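Plamorard Community Help > Home and Household > Water and Plumbing

Water from one tap leaves white film on table and cups, other tap does not

Posted by steneck_tenant
Viewed 1258 times

I rent a second-floor unit in Morbridge. The kitchen has two cold outlets: the main faucet and a small side tap next to it. Water from the main faucet leaves a white film when it dries. It shows on cups, on the kettle and on any tabletop where a few drops were left overnight. Water from the side tap dries clean. Both are fed from the same riser as far as I can tell.

I bought a pack of hardness strips. The main faucet reads in the top band and the side tap reads in the second lowest. I repeated the test on Monday with the same result. I let each tap run for a minute before filling the sample.

There is a cartridge housing under the sink marked Nyanda, no model number that I can find. The landlord does not know when it was last changed. I would like to know what it does before I start taking it apart. 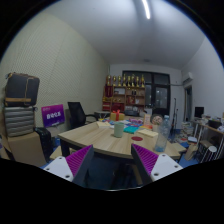
Can the film be taken off a wood tabletop without damaging the finish?
Use a cloth dampened with one part white vinegar to four parts water, wipe once, then wipe with plain water and dry right away. Test on the underside first. Do not leave vinegar standing on wood or on any stone surface.

2 replies, sorted by oldest

Posted by limescale_larry

Sounds like hard water. Get a softener. We put one in and the film went away. You have to buy salt for it though.

Posted by pipe_and_fitting

A softener is normally installed on the main line and a tenant cannot usually do that. Look at the housing first.

The side tap is almost certainly fed through the cartridge and the main faucet is not. Close the valve on the inlet side of the housing and open both taps. If the side tap stops and the main faucet keeps running, that confirms it.

Next point. A plain carbon cartridge does not lower hardness. It takes out chlorine taste and some sediment. If your strips show a real difference between the two taps, the cartridge contains ion exchange resin or the unit is a small reverse osmosis set. Reverse osmosis has a storage tank and a drain line clamped to the sink waste pipe. If you see neither, it is resin.

Resin runs out. When it does, the side tap reading climbs until it matches the main faucet. Test it once a month and write the result down. Change the cartridge when it moves up one band - do not wait for the film to come back.

For the readings to be worth anything, the sample has to be handled the same way each time. 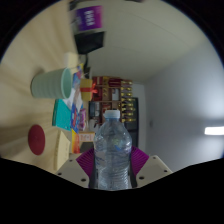

How long can a water sample stand before a hardness strip is used on it?
A few hours in a clean, closed container at room temperature is fine for a strip. Rinse the container twice with the water being tested before filling it, and leave no soap residue, which can throw off the color.

One more thing on the strips. Read them at the time printed on the pack. The pads keep changing after that and will read high. Keep the tube closed, away from the sink.

When you open the housing, shut the inlet valve, open the side tap to drop the pressure, and put a bowl underneath. Check the O-ring for nicks. Hand-tighten only, plus a quarter turn with the wrench if it weeps. Run the new cartridge to waste for the time given on its label.

steneck_tenant commented:
Closed the inlet valve. Side tap stopped, main faucet kept running. No tank and no drain line, so resin. The old cartridge has 3402 stamped on the end cap, which may be the part number. Will order to match the length and diameter.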